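Search products
Enter keyword or part number
Go

This site uses cookies to remember your language and your cart. Accept / Settings

Lusness Two-Arm Cell, configuration for learning research

The Lusness cell is a closed bench workspace with two arms on one common rail. Seston builds it for groups who study how a policy learns tasks that need both hands. Walls have strong colors and simple printed marks, so the background stays the same from one laboratory to the next.

Method used with this configuration

Dierckx, our software package, records the joint positions of both arms together with the wrist cameras. In the study we describe in the Tasitz report, the operators made 400 demonstrations of battery handling with household devices. One arm holds the device, the other arm takes care of the battery. Each episode was limited to 60 seconds. The start position of the battery was changed between episodes, and the device was given in 7 different angles.

Result

A policy trained on all demonstrations did better when it received both wrist views than when it received only one. Most of the failures came at the moment of picking the battery, when the fingers closed too early. Holding the device made very few problems. We did not test other shapes of battery yet.

Delivery

The cell comes assembled. Please allow 10 working days for calibration before shipping. Fingers and camera brackets can be ordered separately. Page updated August 12, 2023.
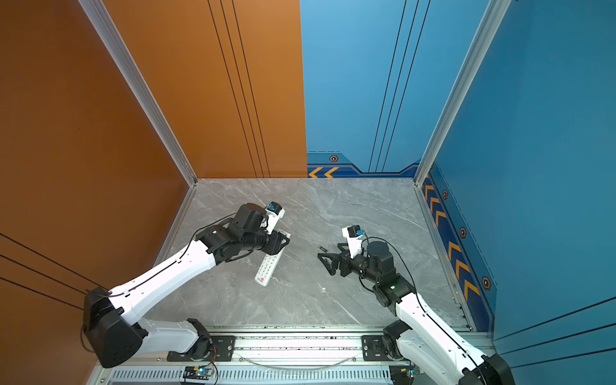
Lusness cell, battery task: remote control in the left gripper, right gripper open beside the battery.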